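28/03/2026
Dotting, second try

Good session! Beatriz Pacheco had the table cleared when I came in and the small bowls set out, so we got straight to the dots. For anyone reading back: this is the border pattern for the Anghel tiles, all tiny dots in white slip, and in October we gave up on it because every brush we had made commas. Long pointed sticks are so much better. I kept laughing at how much better.

What we did: slip thinned the way Paraschiva Dobre likes it, like drinking yogurt, sieved twice. A shallow pour in a bowl, just enough to cover the bottom. Touch the point in, lift straight up, let the bead hang, then set it down on the tile without pressing. If you press, you get a ring with a bald spot in the middle (see tiles on the lower shelf, my first row is nothing but rings).

The taper matters more than I thought it would. With a blunt end the bead spreads sideways before you're anywhere near the tile. With a long slow taper it stays round and you can see past it to where you're going. I also like being able to hold high up on the stick, my knuckles stay out of the row I've just finished and I'm not hunched over like a shrimp.

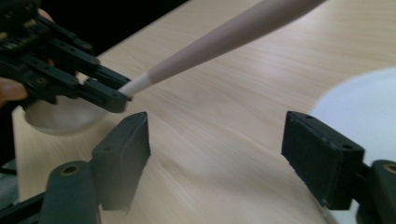 The pale stick with the white tip, point down. Small bowl on the table.

Did the Grondden test tile first, 18 dots to a side, then moved on to a proper border. The full border is 204 dots. Beatriz did hers in one sitting and it looks like it was printed, I want it on my wall. Mine drifts uphill on the left side but the dots themselves are even, and that was the whole point of today.

Translucent bowls are nice for this, by the way. You can see the slip level from the side and top up before it gets low. They're light, though, and I nudged mine twice with my sleeve. Try a bit of clay under the foot next time.

Spacing: we tried pencil ticks along the edge and tried going by eye. Ticks win for the first pass. By eye is fine for filling in the second row, where each dot sits in the gap between two others. Also try the Kallell stencil paper, Paraschiva says it peels off clean.

Rinse the points every ten dots or so or they build up a collar and the dots get fat. I forgot on the third side and you can tell.

Still to do:
Bisque load Monday, both borders plus the ring tile as a bad example
Mix more slip, 40 g dry was only just enough for two people
Ask Paraschiva if the blue will hold a bead like the white does
More sticks!! At least two with a finer point for the corners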